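Cumby Guest Rooms: luggage and floors FAQ
10/13/18
By the Ellance housekeeping desk

Are the floors real stone?
Ask the desk. Lint shows up on them, so sweep before mopping.

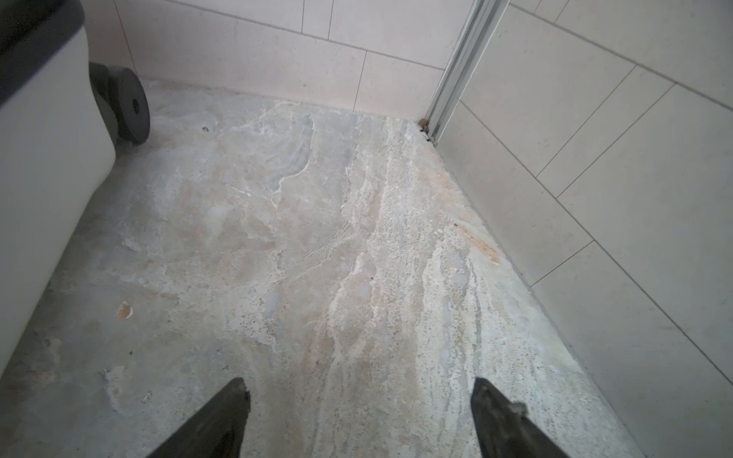

Pale veined floor, with a rusty streak

Can I lay a hard case flat?
Yes. Wipe the wheels first.
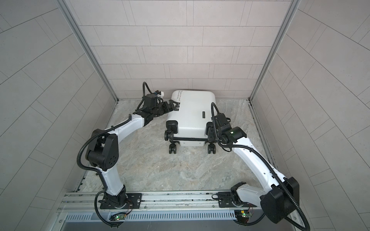 1 min read

White shells mark easily. Use a damp cloth and no scourers.
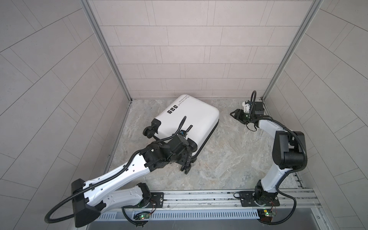 Where should a case go?
Away from the doorway. On its side is fine, provided

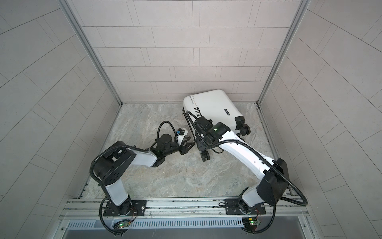
the zip or catches are shut. We store cases for up to 4 days.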